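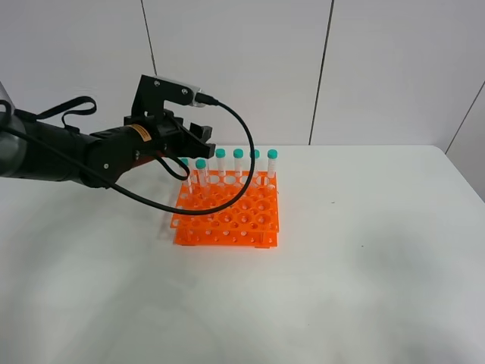

How to label and store saved seed at home

Seed you save in August or over summer is only useful if you can tell what it is and it still sprouts. The method below suits vegetables and annual flowers grown in a backyard plot. It takes an afternoon for a normal season's harvest.

What you need
Paper envelopes or small lidded tubes
A rack or shallow box to keep tubes upright
A soft pencil and a permanent marker
Silica gel sachets
A large jar with a rubber seal
A notebook

Step 1. Dry the seed
Spread each variety on its own plate, out of direct sun, somewhere with moving air. Avoid paper towel for tomatoes, as the seed glues itself on. Small seed is usually ready in a week. Beans and peas take nearly 3 weeks. A dry bean shatters under a hammer. If it squashes, leave it longer.

Step 2. Clean it
Rub off the chaff over a sieve, then tip the seed from one bowl to another in a light breeze. A bit of leftover chaff does no harm in seed you are keeping for yourself.

Step 3. Write the label first
Write on the envelope or tube before anything goes in. Include the variety, the harvest year and the bed it came from. I also give each lot a number that matches a line in the notebook. Lot 175, for instance, is a climbing bean I call Drutberg, grown along the back fence and picked late. Pencil lasts better than biro on paper. Use marker on plastic.

Step 4. Fill and sort
Fill tubes no more than three-quarters full. Sort by sowing month, with the varieties you'll need first at the front. Định Vi, who shares my plot, sorts hers by plant family, and that works just as well if you rotate beds.

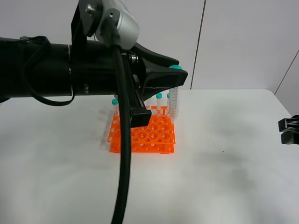
An orange tube rack on a white tabletop.

Step 5. Seal and store
Put the envelopes or tubes in the jar with two silica sachets and close it. Keep it in the coolest cupboard in the house, away from the oven. The fridge is fine too, but let the jar come back to room temperature before you open it, or moisture will settle on the seed.

Step 6. Test before sowing
Fold ten seeds in a damp cloth, put it in a loose plastic bag and check after a week. If fewer than half have sprouted, sow thickly or start again with fresh seed. Parsnip and onion rarely keep past a year. Tomatoes often manage five.

Last updated 2 February 2025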